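Drindport Textile and Stitching Circle
Minutes of the general meeting, November 2025

Chair: Matvii Hutsuliak
Minutes: Danylo Mykhailiuk
Apologies: two, both down with the same cold

1. Previous minutes
Accepted with one correction. The Nallonmont exhibition runs for 9 days, not a week, so there's even more time to get over and see it!

2. Money
Balance stands at $3,412 after hall hire. Matvii was delighted to report that the April workshop has already taken $185 in deposits. Agreed to spend up to $30 on new hoops for the lending box.
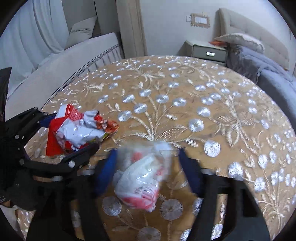 3. Table linen for the Nallonmont exhibition
Easily the liveliest item of the night. Members want a full section on household cloths, the everyday ones as well as the heirlooms, and offers came in from every corner of the room. Danylo argued for colour in the ground fabric, and silver embroidery on golden tan, as on the round cloth with the snack packets on it, had a lot of admirers. Matvii would love to see round cloths shown on round tables so the curve of the edge can be enjoyed properly. Swanepoel Hall has trestles only, so Danylo will ring around for round ones. Labels to give maker, stitch and year where known.

4. Thread order
Flakis has the metallics back in stock, hooray. Orders to Danylo before the next meeting, with shade numbers please. Postage to be split evenly.

5. Other business
The Swanepoel Hall kettle is fixed. Discussion of washing metallic thread ran well over time and was a joy; carried over to next meeting, when Matvii will bring his test swatches.

Meeting closed 9.10 pm.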